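18th February

Stayed back at robotics club until they locked the building. We're up to task three of the Dallamer challenge, moving the kettle from one burner to another in the simulated kitchen, and I ran 260 trials on the new settings before tea.
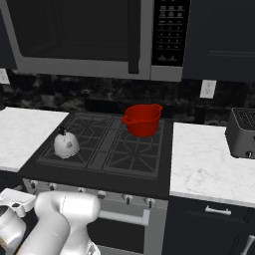 My grasp code still picks its approach angle too late. Pesonen, our older build, had the same fault in November and I copied it across without checking. I've now moved the angle choice ahead of the reach, with a two-second pause after it. With the kettle on the front of the left grate and the red pot at the back of the right one, I can bring the wrist in low and keep well away from the pot handles. I haven't tried it with them swapped — that's tomorrow.

Groromari wants logs in by the end of the week. Mine are about half labelled. Need to ask for more time on the Poden machine, and bring my own charger.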